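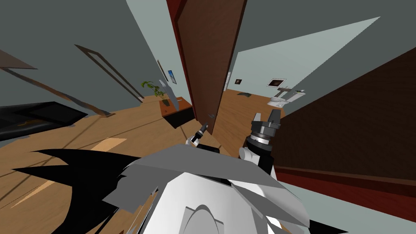
Have you ever carried a big pile of laundry down the hall and come to a closed door? You probably stuck out an elbow, or hooked the handle with one finger, or gave the door a bump with your hip. You didn't stop to think about it. Your body has opened so many doors that it can do the job while your head is busy with lunch.

For a robot, a door is one of the hardest things in the house. I learned that last August, when I went along with a group of children to the open day at Grodura, a workshop where people teach robots to do everyday chores. We thought we would see robots lifting heavy things, or maybe dancing (one boy was very much hoping for dancing). What we got was a whole morning of doors, and I have to tell you, it was wonderful!

Our guide was Hae-won Na, who has been working on robots and doors for 5 years. She started by taking us to an ordinary door in the hallway and asking us to open it very, very slowly, saying out loud each thing we did. Try this at home, it's harder than it sounds. First you look for the handle. Then you walk up to it, but not too close, and you reach out and close your fingers on it. You push it down. You pull, and while you are pulling, you have to step back, or the door will bump you right on the toes. And then you have to walk around the edge of the door and go through without knocking your shoulder.

One girl got stuck at the pulling part and started to giggle. She had noticed that her hand was moving in a curve. A door swings on its hinges, so the handle travels along part of a circle, and your hand has to travel along with it. If you pull straight back and hold on tight, the handle tugs sideways at your fingers. People feel that little tug and follow it. A robot has to be taught to.

A pretend house

Here comes the part I liked best. Before a robot at Grodura goes anywhere near a real door, it practices in a pretend house inside a computer. This is called a simulation, and it works a little like a video game. There are rooms with wooden floors and pictures on the walls, and there is a green potted plant, and of course there are doors. None of it can be touched. The robot in there isn't real either. It is a computer copy of a robot, with a white and gray body and two arms, and at the end of each arm it has a gripper where you have a hand.

A gripper is simpler than a hand. The kind we were shown on the robot's right arm has just two fingers. Hold up your thumb and your pointing finger and open and close them like a duck's beak, and you've got the idea. You can pick up a great many things that way. (We tried it with pencils, then with a sneaker, and then somebody tried it with somebody else's hat.)

Why bother with a pretend house? Well, think how you learned to ride a bike. You fell off, you got back on, you fell off again. Robots need to make lots of mistakes too, and a big robot making mistakes with a real door can break the door, or the robot, or the wall behind it. In the computer, if the robot crashes, you press a button and everything goes back to where it was. Ms. Na told us the pretend robot had tried doors 240 times on the morning we came, before we had even taken our coats off.

The people who build the pretend house can also change it as often as they like. They can make the door heavier, or move the handle, or turn down the lights. A robot that has only ever met one door gets good at that one door and is quite lost with the next. So the builders keep a collection of doors, 116 of them when we visited, and they mix them up like a deck of cards.

Seeing from the robot's head

Next we sat down at a big screen, and Ms. Na let us look at the pretend house the way the robot sees it. Everybody went "Whoa!" The walls seemed to bend, and the door leaned over as if it were about to fall on us. One of the younger children asked if the house was broken.

It wasn't. We were looking through a wide-angle view. It takes in a lot of the room at once, much more than an ordinary camera would, and to squeeze so much in, it has to stretch and bend things. Have you ever looked at your face in the back of a shiny spoon? Your nose gets enormous and your ears slide away around the sides. It's a bit like that.

The robot in this view is looking forward and down from its own head, so it sees plenty of itself as well. Look down at your own tummy right now, without moving your feet, and you'll see your shirt and perhaps your hands. The robot gets its white and gray front, and its arms reaching out. Seeing its own arms helps it work out how far away a handle is, and whether its elbow is about to hit something.

Two of us were allowed to steer! The controls have a name, Zondik, and they fit around your hands. When you lift your arm, the robot on the screen lifts its arm. I had a turn, and I am sorry to say that I drove straight past the handle and poked the wall. The girl who came after me did much better. She went slowly and kept watching where her gripper was.

Words to know

Simulation: a pretend world made with a computer, where you can try things out safely.

Gripper: the part at the end of a robot's arm that takes hold of things.

Torso: the middle part of a body, not counting the head, arms or legs. People have one, and some robots do too.

Hinge: the joint that lets a door swing.

Wide-angle: a way of seeing that fits in a lot at once and makes straight lines look bent.

Try it yourself

You'll need a grown-up's two wooden spoons, a friend, and a door with plenty of space around it. Hold one spoon in each hand and see if you can open the door using only the spoons. Your friend should stand well back, on the side where the door doesn't swing, and keep all fingers away from the hinges. If your door has a round knob, you may be there for some time. Then swap, and this time do it with one eye closed. Did the handle seem nearer or farther away than it really was?

Write and tell us how you got on. We love drawings too, especially drawings of doors.

Print this page | E-mail this page

Contact Weltley Children's Pages | Copyright Weltley, 29 June 2020 | Back to top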